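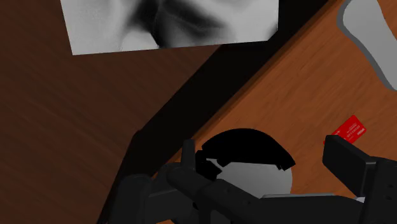 共用冷蔵庫における食品の所有権意識と廃棄について
社会調査実習 期末レポート
2022年3月24日 文責:ラエリーン・カートライト(班員:コッラード・ネグリ、ナイオ・ハペタ)

1 背景

学生寮ラスタリの三階には冷蔵庫が一台あり、15人で使っている。入居時の手引きには「譲り合って使いましょう」と書いてある。譲り合った結果、最下段の奥にはいつのものか分からない味噌が鎮座し、プリンは一晩で消える。本調査は、この二つの現象が同じ原因から生じているのかどうかを調べようとしたものである。班員のプリンが消えたことが動機ではないか、と中間発表で指摘されたが、否定はしない。

2 方法

6月から四週間、毎晩十時に庫内の食品を記録した。対象は未開封・開封済みを問わず、記名の有無、置かれた段、賞味期限を書き取った。氷と保冷剤は除外した。記録した食品は延べではなく実数で259点である。並行して寮生に質問紙を配り、11人から回答を得た。残る4人のうち3人は班員で、もう1人は「冷蔵庫を使っていない」と答えた。ただし、その人の名前が書かれた牛乳が庫内にあった。

3 結果

記名のある食品は全体の四割にとどまった。記名の効果は品目によってはっきり分かれ、納豆や調味料は名前がなくても無事で、甘いものは名前があっても減った。紛失の申告があった品のうち最も高価だったのは300円のチーズケーキ、最も多かったのはヨーグルトである。

廃棄のほうは、期限切れのまま一週間以上残った食品の大半が無記名だった。質問紙では「他人のものかもしれないので捨てられない」という回答が目立つ。一方で「自分のものかもしれないので捨てられない」と書いた人が2人いて、集計上どちらに入れるか班内でかなり揉めた。結局「その他」とした。

4 考察

当初の仮説は、記名を徹底すれば紛失も廃棄も減る、というものだった。結果を見るかぎり、廃棄についてはある程度言えそうだが、紛失については言えない。名前は所有者を示すが、深夜二時の空腹に対しては特に何も示さないようである。

また、調査三週目から紛失が急に減った。介入の効果と書きたいところだが、毎晩十時に三人組がノートを持って冷蔵庫を開けに来れば、誰でも多少は行儀がよくなる。観察者効果の教科書的な例を自分たちで作ってしまった形で、三週目以降の数字は参考値として扱った。

段ごとの差についても触れておく。扉ポケットの食品は回転が早く、最下段の奥は遅い。先行する寮の自治会報にも同じことが書かれていたので、発見とは言いにくい。

5 課題

対象が一台だけなので、一般化はできない。二階の冷蔵庫も調べる予定だったが、二階の代表に断られた。理由は聞いていない。容量250リットルに15人という条件がそもそも無理なのではないか、という意見は担当のリンドグレン先生からもいただいた。もっともだと思う。次年度に続ける班があれば、まず質問紙の問7(「他人の食品を食べたことがありますか」)を匿名にすることを勧める。私たちは記名式で配り、全員が「いいえ」だった。

味噌の持ち主は提出時点で不明である。

最終更新:提出後に表記の誤りを修正
お問い合わせ:社会調査実習 第二班 © 社会調査実習 第二班 ページの先頭へ戻る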